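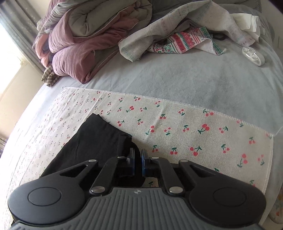

Jollura Textile Care | Garment Handling Section

Sheer hosiery should be folded flat, on a smooth cloth, on a bed. The usual advice is to roll each pair into a ball and turn the waistband over it. I regard this as poor practice, and the Burkitz guide we issued in October was wrong to repeat it.

A balled pair holds the waistband under tension for as long as it stays in the drawer. Elastic kept stretched loses recovery. The outer layer also takes all the abrasion from whatever lies next to it, and in fine black yarn every pulled thread shows.

A flat fold has neither fault. Lay a printed cotton cloth over the fitted sheet, place the fabric on it and double it over from the toe. Pick it up by the folded edge, where two layers share the load, and never by a single layer. A patterned ground, such as small cherries on cream, makes a dark sheer edge easier to find than a plain navy one would.

The objection is space. Flat folds take a wider drawer, and a Kovács insert with 17 slots will not suit everyone. I accept that. Towels and comforters can be folded at the other end of the same bed and stacked without much thought, as they tolerate rough treatment. Hosiery does not, and the extra drawer width is a fair price.

December 2025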